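So the big desk clear-out has begun, and my poor old backpack is going back into service. I bought it in Trudska years ago and it's still my favourite colour (black, obviously!). The mouse pad goes in first, nice and flat, then the notepad, then the mouse – I always forget the mouse. The speakerphone box is a bulky thing and may end up travelling in a tote instead. And the water bottle needs a proper refill before I set off for Prinberg in the morning, 527 km with one decent bakery on the way. 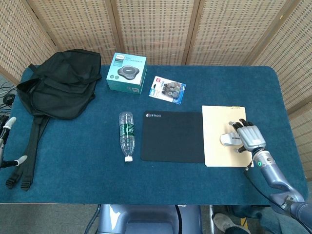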